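Put a Lid On It

I have become a person with opinions about lids. I didn't plan it. For most of my adult life I cooked in open pans, stirring and peering, and if a recipe said "cover and leave," I covered and came back in two minutes to check. Then my kitchen got smaller, my evenings got shorter, and I inherited a big cast iron pot from my aunt with a lid so heavy I need both hands for it. I've been a different cook ever since, and a much happier one.

So I want to make a case for the lid. I think it's the most underrated thing in the kitchen, and I think we've been talked out of it by years of watching people on television toss things in open skillets over huge flames. That looks wonderful, I grant you! Steam everywhere, a bit of fire if you're lucky. But most of us are cooking beans.

Beans are where it started for me. My friend Precious Nkosi cooks a pot every week and has done so as long as I've known her, and she can't understand why anyone finds them difficult. You soak them, you bring them up, you turn them down, you put the lid on and you go and do something else. I had been boiling mine dry and topping them up with cold water and wondering why half were mush and the other half were gravel. She watched me do this once, with real pain on her face, and reached past me and covered the pot. 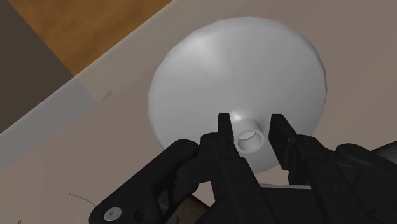
What a lid does

A covered pot makes its own weather. The steam goes up, meets the lid, cools a little, and comes down again over the food. Anything that was going to leave through your kitchen window gets another turn. You need less liquid, less heat and a lot less attention, and the food tastes more like itself.

I tested this in the least scientific way possible, with carrots. Same bunch, two small pans, a spoonful of water and some butter in each. The covered ones were tender and bright and sweet. The open ones had gone brown on the bottom and squeaked when I bit them. I ate both lots standing up, and I have made the covered version probably once a week since.

Rice, of course, is the famous case. Everybody's grandmother has a rule about not lifting the lid, and everybody's grandmother is right. Juwita Teoh, who taught me to make rice properly after I'd been making it badly for years, turns off the heat and lays a dish towel under the lid to catch the drips, and then she leaves it alone for as long as it takes to set the table. I used to think that last wait was superstition. Try skipping it and see what you get.

And eggs! A fried egg with a lid over it for the last minute has a just-set top and a runny middle, and you never have to flip it. I learned this embarrassingly late and I've told everyone I know.

The shape of the thing

I can get carried away here, so bear with me.

A flat lid is fine. A glass lid is handy if you're the anxious type, and I have been. But the lid I love best is the tall cone on a tagine, or any lid with a good dome on it, with room above the food. It just feels generous. There's a Moroccan place near my sister's apartment where they bring the tagine to the table closed and lift the top off in front of you, and the smell arrives before you've seen a single prune. You could serve that same stew in a bowl and it would be a very nice stew. Under a lid, it's an occasion.
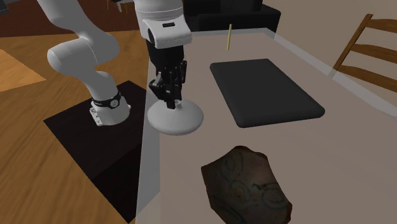 Serving dishes used to know this. My grandparents' sideboard was full of covered things: a butter dish, a vegetable dish, a cheese dome, a soup tureen that came out for Easter and for visitors who needed impressing. They kept food warm and flies away, and they made a bowl of peas look like a present. I don't see why we stopped. A plain lid would do, too, something round and white with no pattern at all, like the piece the gripper has been lowered onto. Put something of that sort over a dish of buttered potatoes and people will lean in when you go to lift it. I've seen it happen with boiled cabbage.

I have one covered dish of my own now, from a thrift store, that says Arum on the bottom in faded green letters. It cost 8 dollars. The knob has been glued back on by some earlier owner, not very straight, and I use it for everything from mashed squash to the dinner rolls. When Peadar Ó Néill came to stay last October he offered to sand the glue off and do it again properly, and I wouldn't let him near it.

The case against

I should be fair. There are things a lid will ruin. Anything you want crisp has to breathe. Put a lid on roast potatoes and you'll have sad, damp potatoes, and it serves you right. Sauces that need to cook down won't cook down. Green vegetables go a bit khaki if you forget them under there. Kagiso Msimang, who loves a hard sear and a smoky kitchen and will argue with me about this all night, says covered food all ends up tasting like it came from the same pot.

I see what he means, but I think he's describing food that has been covered for too long with nothing browned first. Brown the onions. Brown the meat, if you're using meat. Get all the color you want with the top off, and then close it up. He came for dinner after one of these arguments and had three helpings of a covered chicken, and we did not discuss it.

The other complaint is storage, and there I have no defense. Lids are awful to store. They slide, they clang, they don't nest, and there is always one that fits nothing. I keep mine upright in an old dish rack on the bottom shelf, and once a week the whole row falls over.

When the pot goes first
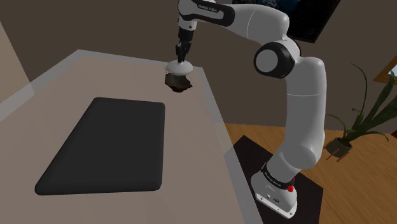
Pots break more often than lids do, at least in my house. The bottom half does the work: it gets dropped in the sink, knocked against the faucet, put down too hard on a cold counter. So you end up with a cupboard of widows, and I'd like to speak up for keeping them. A lid without a pot is still a plate cover, a spoon rest, a trivet in a pinch. You can mix and match, and it doesn't need to look like a set. I rather like a clash, a glossy white oval sitting on top of something dark brown and jagged-edged, the way those two do on the pale table, light over dark and smooth over rough. My own kitchen has a blue enamel lid living on a gray saucepan and a cake tin that wears a dinner plate. They all work.

Unathi Steyn has gone further than I ever will. She is 78 and she has 61 lids, which she counted for her insurance, and fewer than half of them belong to anything. She buys them at yard sales for pennies because no one else wants them. Some hang on the wall of her back hallway, and the rest are in use. When I asked which was her favorite she took down a dented little aluminum one and said it had come with a milk pan when she got married, and that the milk pan had been gone for ages. She still covers her morning oatmeal with it.

I went home from that visit and got out every pan I own and tried every lid on every one. It took most of an afternoon. I found that my good skillet, which I'd always thought of as an open pan because it was sold to me that way, takes the lid from the pasta pot perfectly, with a lovely soft clunk. I've since made a skillet cornbread under it on top of the stove, on a day when it was far too hot to light the oven, and it rose right up and came out tender all the way through. The top was pale. I put honey on it.

So go and try yours. Start with carrots, or the egg, and turn the heat down lower than you think you should. And leave it shut!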